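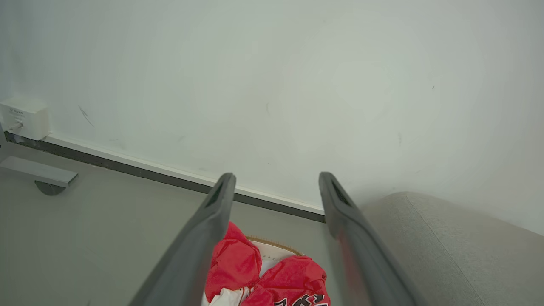

Red garment with black lettering outlined in white.

Momley 2000 Full-Length Pregnancy Pillow

Manufacturer: Zistusix
Distributor: Pappas Maternity Supply
Item group: Prenatal and postpartum comfort
Availability: In stock

Overview

The Momley 2000 is a full-length body pillow for use during pregnancy and the first months after birth. It supports the head, back, abdomen and knees of a person lying on her side, and it may be bent into a half circle for use while sitting up. The pillow is supplied to birth centers, prenatal clinics and private customers. It is sold for comfort only and does not treat or prevent any medical condition.

Specifications

Length: 133 cm
Width at the widest point: 88 cm
Filling: polyester fiber, adjustable through an inner zipper
Outer cover: cotton knit, removable
Cover colors: gray, cream, dusty blue
Warranty: 2 years on seams and zippers

Contents of the package

Each package contains the pillow, one outer cover, a drawstring storage bag and a printed instruction sheet. Additional covers are listed separately under Accessories. Covers made for the earlier Momley wedge do not fit this model.

Use during pregnancy

Customers generally begin using the pillow in the second trimester. Place the narrow end under the head and the curved section behind the back, then bring the long arm forward between the knees. A small amount of filling may be removed if the neck is raised too high. Store any removed filling in the bag provided, as many customers return it to the pillow later in the pregnancy.

Customers who have been given specific instructions about sleeping position should follow the advice of their physician or midwife.

Use after birth

The pillow may be placed across the lap to support the arms of an adult who is feeding an infant. The adult must remain awake and must hold the infant at all times. The pillow must not be placed in a crib, bassinet or play yard, and an infant must never be left on or beside it.

Care

Remove the outer cover before washing. The cover may be machine washed in cold water on a gentle cycle and tumble dried on low heat. The inner pillow should be spot cleaned with mild soap and air dried flat. Do not iron or bleach either part. Wash colored covers separately the first time.

Clinic and institutional orders

Prenatal clinics, childbirth educators and hospitals may open an account with Pappas Maternity Supply. Account customers receive covers in bulk packs and may request a wipeable cover in place of the cotton knit. Applications are reviewed by Glykeria Koutsoukos, Institutional Accounts. Orders approved before noon on Tuesday are included in that week's shipment.

Returns

An unopened pillow may be returned for a full refund. For hygiene reasons, a pillow that has been removed from its inner wrapping can be exchanged only if it is defective. Please keep the order number, which is printed on the packing slip. Warranty claims should be addressed to Jiahui Ding, Customer Service, with a photograph of the damaged seam or zipper.

Related items

Momley Replacement Cover
Momley Nursing Wedge
Grillance Adjustable Maternity Band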